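How to Write a Public Notice for a Local Health Emergency

By Akihiko Sugawara
April 26, 2023

A public notice is the short message a town sends out when the tap water is unsafe, when a contagious illness is spreading, or when a clinic has to close. Most towns have a form for it. The form usually asks for the right facts but puts them in the wrong order. The steps below are the ones we use at the Cirkgate information office.

Step 1. Write the instruction first

Start with what people should do. "Boil tap water for one minute before drinking it" is a first line. "The Department of Public Works has been made aware of elevated readings" belongs further down. Many readers see only the first line on a phone screen, and some will hear it read aloud by a relative.

Use one verb per instruction. If there are two instructions, give each its own sentence.

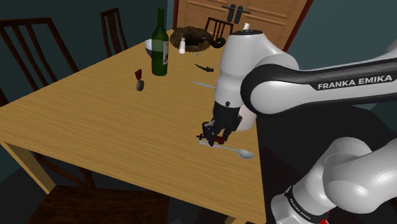

Step 2. Say who it applies to

Name the streets, neighborhoods or age groups. Do not use district numbers unless they are printed on people's bills. In September we sent a notice to "Zone 4 customers" and took 89 calls in one afternoon from people asking which zone they lived in. The second version said "homes between Judness Road and the river" and the calls dropped off.

Say who it does not apply to as well, if that is a large group. People on private wells, for example, will want to know.

Step 3. State what is known and what is not

Put these in two separate paragraphs. In the first, give the confirmed facts with their source: the lab, the county nurse, the school district. In the second, say what is still being checked and when you expect an answer. If you don't know when, say when the next update will come, even if there may be nothing new in it.

Avoid "there is no cause for alarm." It makes people look for the cause. Also avoid "out of an abundance of caution," which readers have seen too many times to take in.

Step 4. Cut it down

Our limit is 85 words for the text message and one side of paper for the printed version. Count the words after every edit. Things that can usually go:

- the full name of the department, after the first mention
- thanks to partner agencies
- the history of the problem
- any sentence that starts with "Please be advised"

Keep the phone number and the hours it is answered. If the line is only staffed until 5 p.m., write that.
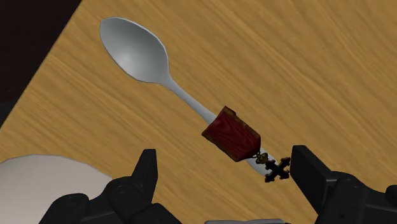
Should the notice name the official in charge?

Only if that person can be reached or will be speaking in public about it. A name with a title helps when residents are going to see the same person at a meeting or hear them on the radio. Otherwise the office name and number are enough.

Step 5. Test it on someone outside the office

Hand the draft to a person who has not been in the meetings. Let them read it once, take it back, and ask them what they would do next. If they hesitate, the first line needs work. The test takes less than 20 minutes and can be done while the translation is being arranged – don't send the final text to the translator until it is finished, though, or you will pay for it twice.

Step 6. Send it everywhere at the same time

Text, website, printed sheets and local radio should carry the same wording. We keep the contact list in Eko and the door-to-door routes on paper. The Yagi apartments have 898 residents and no shared email list, so printed sheets go to the lobby and under each door.

Write the time of issue at the top of every version. When the notice is updated, change the time and remove the old sheets from the walls. Old notices left up for a week cause more confusion than a late one.

Step 7. Send the all-clear

Use the same channels and the same format. Say that the instruction has ended, from what time, and whether people need to do anything first, such as running the taps or throwing out ice.

Contact the information office | © 2023 Cirkgate Information Office | Back to top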